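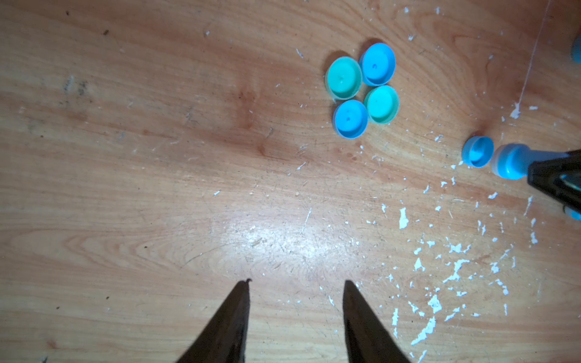
Clilemell household recycling survey – data card

Version 1.2, released 14/05/2018
Maintainer: Rin Kobori
Contact: open a ticket in the Nullness tracker and tag it clilemell

Summary

Clilemell is a table of kerbside recycling audits from the township of Dikora. Each row is one bin, opened and sorted by hand on the morning it was due to be collected. The table has 3432 rows from 464 households. Most households were audited more than once. Households that moved out partway through are kept in, with their later rows missing.

The data was put together to look at what people put in the yellow-lid bin that the sorting plant can't take. It has since been used for a couple of other things, mainly estimating how full bins are on collection day.

Files

bins.csv – one row per audited bin
households.csv – one row per household, joined on house_id
codes.csv – the material codes and what they mean
notes.txt – free text from the sorting sheets, lightly cleaned

All files are UTF-8 with a header row. Weights are in grams. Blank means not recorded. Zero means the sorter looked and found none. Please don't fill the blanks with zeros.

Columns in bins.csv

bin_id: unique, no meaning in the number
house_id: joins to households.csv
round: audit round, 1 to 9
fullness: sorter's estimate in tenths, where 10 is level with the rim
w_paper, w_card, w_glass, w_steel, w_alum, w_rigid, w_film, w_small, w_other: weight by material
contaminated: 1 if the bin had anything on the reject list, otherwise 0
sorter: initials of the person who filled in the sheet

w_small covers loose items under 50 mm across, whatever they're made of. That takes in lids, bottle caps, coffee pods, bread tags and corks. A lid still screwed onto its bottle is weighed with the bottle. In rounds 1 and 2 the sorters weighed loose lids under w_rigid, so w_small reads low for those rounds and w_rigid a little high. We haven't tried to correct it.

How it was collected

Residents were told by letter that audits would happen but not which week. Bins were taken to the Okabe depot, tipped onto a tarp, sorted into tubs, weighed and returned before lunch. Daichi Kinoshita ran the first four rounds and Ariel Gatchalian ran the rest. The scales were changed between rounds 5 and 6. The old pair read to the nearest 20 g and the new ones to the nearest 5 g, and you can see the step if you plot w_film.

Round 7 was done in November after two days of heavy rain. Paper and card weights in that round include a lot of water. Leave it out if you're comparing paper over time.

Known problems

Glass was often broken on tipping. Fine pieces were swept into w_other.

The fullness estimate differs between sorters. Tsutomu Ebihara's are consistently higher than everyone else's, by around one step on the scale. Use the sorter column if this matters to you.

Flats with shared bins aren't covered at all. Don't treat the table as a picture of the whole town.

Six bin_ids appear in notes.txt but not in bins.csv. The sheets for these were lost and we only have the margin notes.

Privacy

Street addresses were removed before release and house_id was reassigned at random. Nothing with a name on it was recorded during sorting. The notes were read through by Shigeru Aoki and anything that could point to a particular household was taken out.

Changes

1.2 – fixed the swapped w_steel and w_alum columns in round 3
1.1 – added codes.csv
1.0 – first release

Licence

Free to use and adapt with credit to the Clilemell survey. If you find an error, a ticket with the bin_id is the most useful thing you can send.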